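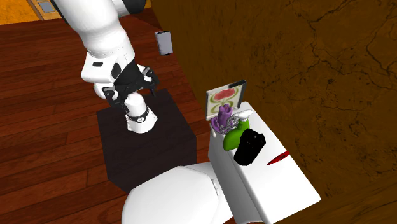
Simulated washroom with the arm above a dark block next to the toilet.

Pre-purchase safety checklist: washroom cleaning arm, Grolton site
Third version, November
To be read alongside the Brireo quotation and the room survey

Thank you to everyone who sent remarks on the last version. I've kept the yes/no/open answers short and put my thoughts under each one, which does make the thing longer, but I find a bare "no" is very little use to whoever has to ask for the money. Everything marked from the model has been looked at in the simulated room only. Anything marked site needs a visit with a tape measure before we sign.

Section A. Base and mounting

A1. Is the base on a support that can't tip or slide?
Open (model and site).
Comment: In the model the arm stands on a plain dark cube, and a cube in a simulation will sit as still as you tell it to. A real one will want bolting down. The Brireo quotation has a line for a pedestal but says nothing at all about fixings or who drills the floor, so please don't take that figure as the whole cost of standing the arm up. I've pencilled in £1400 for pedestal, fixings and making good, and would be delighted to be told it's too much.

A2. Is the floor suitable for the fixings?
Open (site).
Comment: The model has a wooden plank floor. The two washrooms at Grolton are tiled over concrete, so I'd treat anything we learn about the floor from the model with caution. Estates want to know about pipes under the tiles before a drill goes anywhere near them, quite rightly.

A3. Can someone get between the base and the toilet to clean?
No (model).
Comment: The block is right up beside the bowl, and in one view the rim of the bowl covers part of it. I can see why it was put there, as it gives the arm a short reach to the tank lid, but a cleaner with a mop would be cross with us by the end of the first morning. I've asked for the layout to be tried again with a gap of 100 mm, and then with a wider one, so we can see what each does to the reach. If the wider gap means a longer arm, that's a different price band and we had better know now.

Section B. Reach and things in the way

B1. Is the tank lid laid out as it would be in use?
Yes, mostly (model).
Comment: I was pleased with this. There's a green bottle with a white top, a little flower picture, a purple thing and a silvery tangled item, all gathered close together, which is very much how people leave a shelf. The arm will have to work round clutter of this kind, and I'd far sooner budget for that than for a bare lid.

B2. Are all loose objects resting on something?
No (model).
Comment: One of the flat pieces is hanging in mid-air. It does no harm in a simulation, I know, but I'd like it put right before we use the room for timing anything. If the supplier's runs are made with a panel floating about in the space where the arm wants to move, the cycle times won't mean much to us, and it's the cycle times that decide whether we need one arm or two. 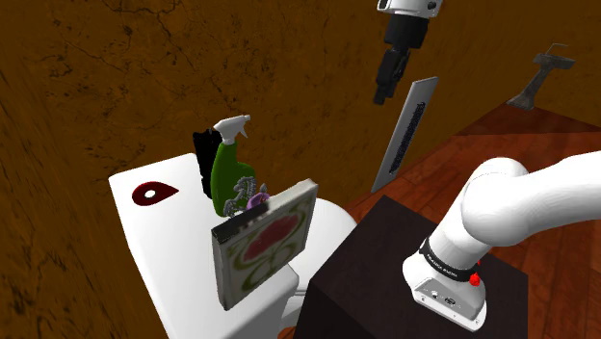

B3. Is there a clear resting position for the gripper, away from anybody coming in?
Open (model and site).
Comment: We need a parked position written down and agreed, with the fingers well out of the way of the door. The Flodell trial left this until after delivery and then paid for a second visit to have it reprogrammed. I would like it in the order itself, as a deliverable, with a drawing.

B4. Are cleaning products kept where a knock wouldn't send them on to the floor?
No (model).
Comment: A bottle standing on a smooth lid is asking for it. A shallow tray with a lip would do nicely and costs next to nothing, so I've put it under sundries.

Section C. Stopping and controls

C1. Can a person stop the arm without reaching across it?
Open (site).
Comment: There's a small red button showing on the arm near the lettered band. I don't know what it does and I'm not going to guess from a picture, so the answer stays open until Brireo send the manual. Whatever it turns out to be, we want a proper stop on the wall beside the door at a height a seated person can manage, and a second one outside. Two stops, wiring and testing need their own line in the budget. Please don't let them be swallowed up in "installation".

C2. Are the connectors on the base protected from water?
Open (site).
Comment: The ports are on a flat face of the base, low down, in a room that gets mopped. Ask for the sealing rating of the exact version quoted, in writing. If a cover is extra, add it.

C3. Will the room be locked during a cleaning run?
Yes (site).
Comment: Agreed with Grolton reception. The lock needs to tell the arm it's shut, so somebody has to pay for that bit of wiring too. Prado have offered to price it with the door work.

Section D. Money and timing

D1. Does the warranty cover use in a damp room?
Open. The quotation says 12 months and leaves it there. I've asked twice.

D2. Is training included?
Partly. One morning for the day team, nothing for evenings. Evenings are when it'll be used!

D3. Is the delivery time known?
Yes. It's 42 working days from order, so floor fixings and door wiring should be booked the same week the order goes in.

D4. Is there a contingency?
No. I'd like one, even a modest one, mainly for A1 and C1.

Recommendation at this stage: hold the order, ask for the revised layout under A3 and B2, and carry the open items forward to the site visit. Comments in the margin are very welcome, long ones included.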